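How a Robot's Gripper Is Looked After
A reading page for Years 4 to 6
Prepared by the Osa Learning Centre

A robot arm does its holding with a part called a gripper. The gripper on the Centre's arm has two fingers. When they close, they squeeze an object from both sides, a little like your thumb and pointer finger picking up a pencil.

Hands that work all day need care, and so do grippers. Adhiambo Kirui is the technician responsible for our arm, which the staff call Loreck. She keeps a logbook and writes in it after every service. A full service is due each time the gripper has opened and closed 1,000 times. The last one was carried out a little early, at 935, before the school visits in March.

Step one: switching off
The power is turned off at the wall and a tag is hung on the switch. The tag tells everyone that a person is working on the machine. No one may remove it except the technician who put it there.

Step two: cleaning
Dust and skin oil can make fingers slippery. Ms Kirui wipes each fingertip with a soft cloth. She then uses a small dry brush around the joints, where fluff likes to collect.

Step three: checking the screws
The moving parts are held together by small screws. Each time the gripper moves it shakes them a tiny bit, and over many days a screw may work loose. Every screw is tested by hand with a screwdriver. It should be snug. A screw that is too tight can stop a joint from turning freely.

Step four: teaching it "open" and "closed"
A robot does not know where its fingers are until it is told. With the power back on and the tag removed, the fingers are opened as far as they will go, and the computer stores that position. Then they are closed until they touch, and the computer stores that one too. This job is called calibration (say it: kal-uh-BRAY-shun).

Step five: the marker test
Lastly, the gripper is given something light to hold. We use an ordinary colouring marker with its cap on. The fingers must be level with each other and the marker should stand straight. If it leans, one finger may be out of line, and the technician goes back to step three.

Words to know
Gripper: the part of a robot that holds things.
Joint: a place where two parts meet and can move.
Linkage: a set of joined bars that move together.
Calibration: setting a machine so that its measurements are correct.

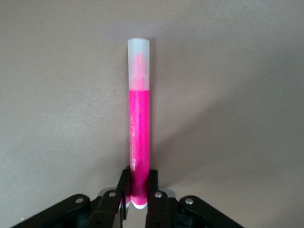 A pink marker held near its base by the two black fingers. The small silver dots on the gripper are screws.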